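**Bin loading, two arms, student project thread.** Nov 10, 2018

1/ Posting the notes from our section of the manipulation class in one place. Team is me, Maricruz Esquivel and Crisóforo Maldonado. Course project name is Prultby. Task: move slide sandals from the tabletop into a red bin, with two arms, one on each side of the table.

2/ Why sandals: every team drew an object class from a list. Bolside (the team on the other schedule) drew mugs. We drew footwear. Slides have no laces, which removes one problem and leaves the rest.

3/ Grasp choice. A slide has two usable places to grab, the strap and the sole edge at the heel. The strap is taller and easier to find from above. It also flexes, so the sandal swings after lift. The sole edge is stiff but sits close to the wood and the fingers have to come in low.

4/ We started with strap only. Crisóforo wrote the approach so the fingers close across the strap edge. Works if the sandal is lying flat. If it is tilted against something, the approach angle is wrong and the fingers push it along the table.

5/ Maricruz handles the data side. Target for the course is 500 demonstrations. We have 62 that pass her filter. The filter rejects any run where the operator regrasps more than once or where the gripper touches the bin wall on the way in.

6/ The wall contact rule is what costs us the most runs. The rim is thick and it flares out. An operator watching from the side judges the clearance by the rim, and the fingers are lower than they think.

7/ Change made last session: added a waypoint over the bin, 5 cm above the rim, before the descent. The operator is expected to pause there. Runs got longer. Rejections for wall contact went down. We have not separated the effect of the waypoint from the effect of operators getting more practice.

8/ Left/right assignment. Original rule: the nearest arm takes the sandal. It fails in the middle of the table, where the choice flips on small position differences and both arms start moving. Current rule: one arm is active, the other holds at a fixed pose until the active gripper has opened and retracted.

9/ Yes, this halves the point of having two arms. The instructor said the same. Handoff is in the second half of the project and we would like single-arm placement to be boring first.

10/ Sandal color. Black object, black gripper, black cables. Segmentation on the table is fine, light wood behind it. Segmentation once the sandal is in the gripper is poor. Gamik (our labeling script) draws one blob for fingers plus sandal. Maricruz is labeling the held cases by hand.

11/ Someone in office hours suggested painting the straps. Declined. The spec says unmodified objects, and the Rathnayake rubric takes points off for it.

12/ Release height is still open. Too high and the sandal lands on its strap and rolls. Too low and the fingers catch on whatever is already in there. Current value was picked by hand on an empty bin and will need to change as the bin fills. Crisóforo wants a height that steps up with each placement. I want to read it from the depth image. Neither version is written.

13/ Bench, two views:

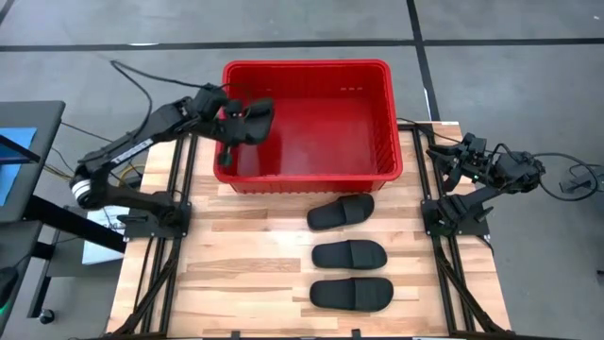
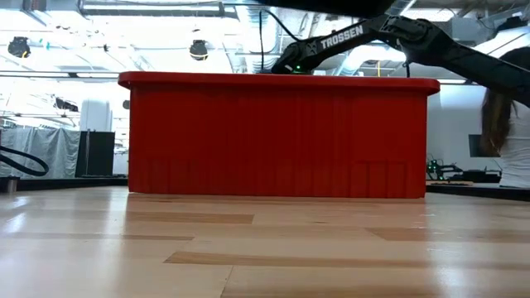
*Prultby bench, red bin on the wood table. First picture: left arm with a sandal over the bin. Second picture: gripper at the rim.*

14/ Next on the list: log the pause time at the waypoint, rerun the tilted cases with the sole-edge grasp, and get the remaining demonstrations scheduled before the November checkpoint. We have 2 operator slots per session and could use more. Filter script goes up once Maricruz has cleaned out the hard-coded paths.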